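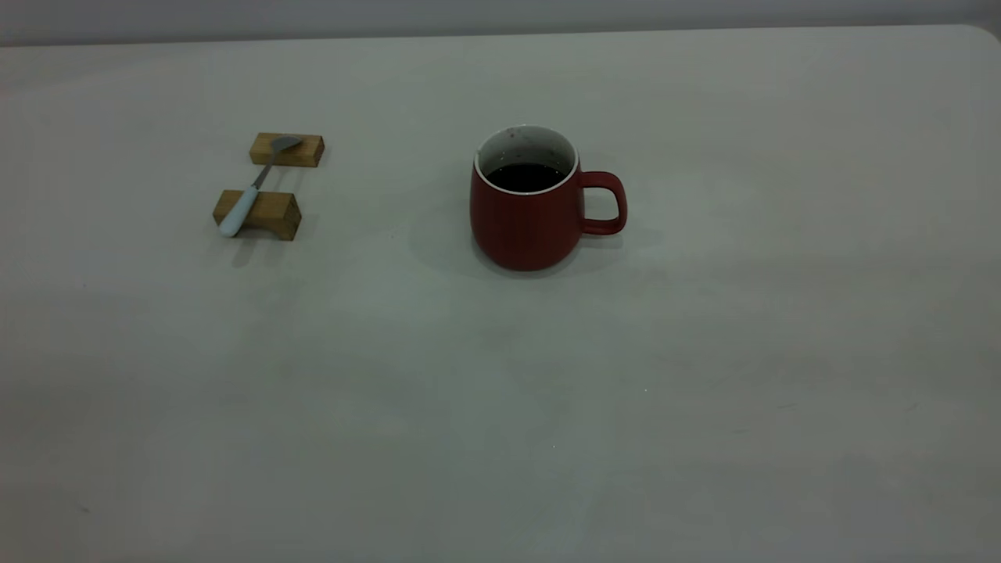 Test table with the mug and the tool rest on its two wooden blocks.

Bugti workshop arm: progress report to the Evar small build fund, August

Spending to date is $990 of the $1,345 grant. The largest items were the gripper parts and the Clusesel motor driver, which replaced the board that failed in the spring. No further large purchases are planned.

The arm is mounted and wired, and the Pundell control software runs on the shop computer. Work has moved to handling household objects. The mug is the first one on the list. The tool across the blocks comes next, as it is thin and harder to grip. We run 20 attempts per object before changing any settings, and log each one.

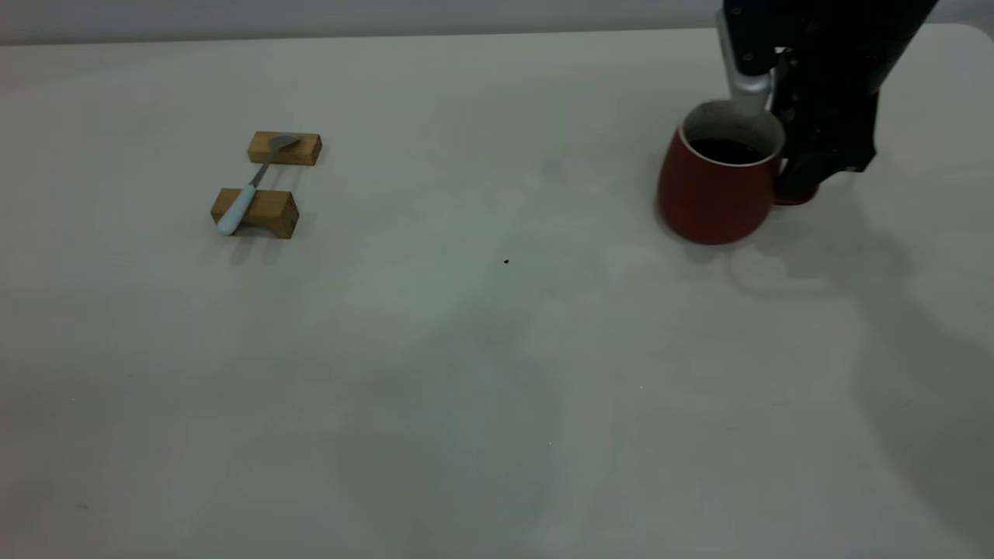

Gripper at the mug, one finger over the rim.

Open items:
- Cable strain relief at the wrist
- A second set of finger pads
- Written startup steps for other members of the shop

We expect to finish these in 3 weeks and will send the logs and receipts with the final report. We are not asking for a change to the budget.

Last updated: August
2 comments | 3 shares
Contact | Back to top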